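Quick one, typing this at the gate in Plerkarura with 4 percent on the laptop. Review of the Rollevano carry-on backpack after 2 weeks of buses, ferries and one very cheap flight.

**Fit.** Went under the seat on the budget airline, no fee. Tight though. Had to take my jacket out of the front pocket and wear it. If you pack like a normal person you'll be fine, if you stuff it you'll pay.

**Straps.** Good. Chest strap keeps sliding down, annoying, fixed it with a hair tie. Hip belt is pretty much decoration.

**Packing.** Opens flat like a suitcase, love that. Two mesh sides, one for clean, one for not clean. I did wash in the sink every few days and ate in at the hostel to save cash, so everything I owned smelled a bit like onions by Lehner. Not the bags fault. 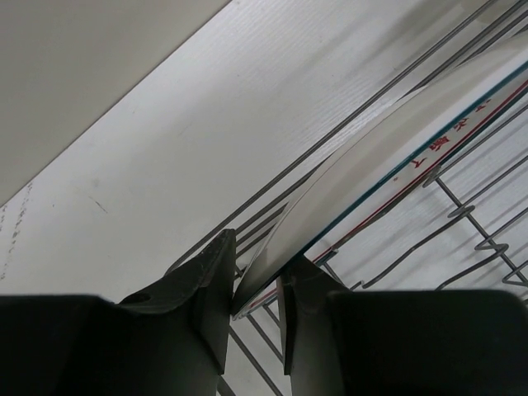
*Plate in the dish rack.*

**Rain.** Meh. Walked from the bus station in Rament in a proper downpour and the bottom third soaked thru. Socks wet, passport ok (top pocket). There's no rain cover in the box, you buy it seperately, which is cheeky at this price. Bring a trash bag.

**Zippers.** Main one is solid. Side pocket one snagged on day two and still does. Andri Hofstetter, who I split the ferry cabin with, has the older version and says his did the same untill he rubbed candle wax on it. Haven't tried.

**Water bottle pocket.** Too shallow. Lost a bottle on a staircase. Gone.

Would I buy it again? On sale, yes. Full price, no, there's better stuff if you ever get rained on. For short trips in dry places with hand luggage only it does the job and paid for part of itself in bag fees.

Boarding. Will add the weight when I find a scale.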